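Skarkis Carton Packing Set

README, last revised 16/10/2012
Maintained by Seo-ah Kang

What's in this folder

Recordings of brown cardboard cartons being handled and packed on a light-coloured table. The set was put together for the Skarkis project so that the people at Lernulley working on packing instructions had something to look at besides the supplier's drawings. There are 40 sessions. Each session has its own directory with still frames, a notes file and a packing sheet.

The cartons

All the cartons are plain brown corrugated board, bought flat from Arkum in one order. We asked for no printing on the outside. They come in two sizes, listed in the packing sheets as S and M. Flaps are left untaped at the start of every session unless the notes file says otherwise. Cartons were reused until the creases went soft, then put out with the recycling. If a crease had already started to go, the notes say "tired".

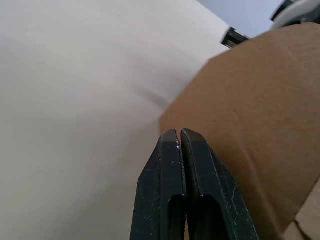 Carton side and paler flap edge, close view.

Colour in the close views shouldn't be relied on. The same board can look tan in one session and nearly orange in the next, depending on the time of day. If you need the board colour, go by the flat sample in the supplier folder.

The table

One table was used throughout. The top is off-white and was wiped down each morning. It doesn't show up well against pale packing paper, so from session 22 onward we switched to kraft paper for the fill. Sessions before that have the white paper and are harder to label.

Layout of a session directory

frames/ still frames, numbered in order
notes.txt free text, whatever the person on shift thought worth writing down
sheet.csv carton size, fill type, items packed, flap state at start and end

Items are small household goods: tea towels, mugs, paperbacks, a few tins. The full list is in items.txt at the top level. Mugs were wrapped before they came to the table, so don't expect to find any wrapping being done.

Flap state

The sheet uses four values: open, half, shut, taped. "Half" means two flaps are down and two are up, and it doesn't matter which two. Where a flap had sprung back up by itself we recorded it as it stood at the end of the session.

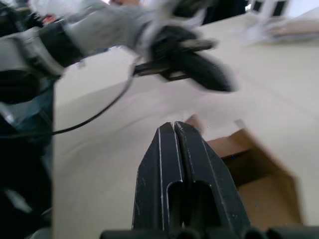
Carton position was not fixed. Early on we had tape marks on the table for the corners, but they lifted and we stopped replacing them. People set the carton down wherever was comfortable, usually at a bit of an angle. If your work needs a square-on carton, filter on the "straight" column in sheet.csv, which was filled in by eye.

Known problems

Session 11 has no packing sheet. The notes are complete and you can work out most of it from those.
Won labelled the M cartons as L in the first batch of sheets. These have been corrected, but old copies are still going around. Check that yours has the revision line at the top.
Many of the close frames are soft. We left them in.
A few of the tins were swapped for a different brand partway through. The sizes are the same.

Use

Free to use within Skarkis and Lernulley. Ask before passing it on to anyone else. Corrections to the sheets should go to Seo-ah with the session number and the row, and please don't edit the master copy yourself.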